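Filed under: Manipulation / Methods / FAQ

Porent Method: Frequently Asked Questions

What does Porent do?
It splits a two-handed demonstration into short segments, one for each change in what the grippers are touching. A policy is then trained on the segments.

How much data did you use?
1,240 demonstrations of 27 container tasks. We held out 11 tasks for testing.

Do I need a robot to collect data?
No. A person works with a gripper in each hand.
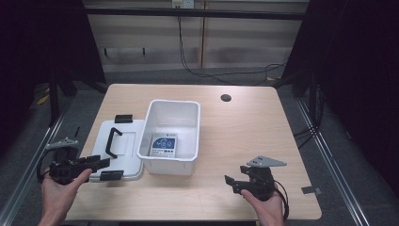
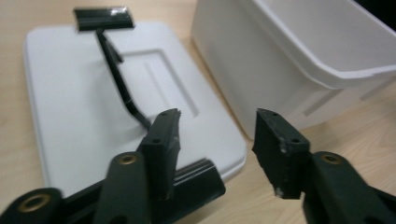
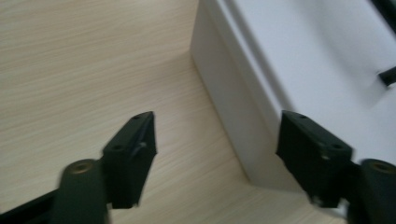
Why do you keep the gripper views as well as the head view?
Segment boundaries are set mostly from the gripper views. When we trained on the head view alone, 109 boundaries in the test set landed too late. A head view takes in the bin, the lid and both hands at once, but a gripper view has the two fingers close up with the gap between them, and the gap is what the boundary model reads. Blur from fast hand motion is left in.

Does it work on soft objects?
Poorly so far. Ibrahim Ogbonna is testing a change for cloth and bags, planned for September.

Can I use my own grippers?
Yes, if the fingers are parallel. Run the Fudden calibration script first.

Related
Flelness: aligning two gripper clocks
Liao task list and splits
Fudden setup notes

Contact | Copyright Porent project | Back to top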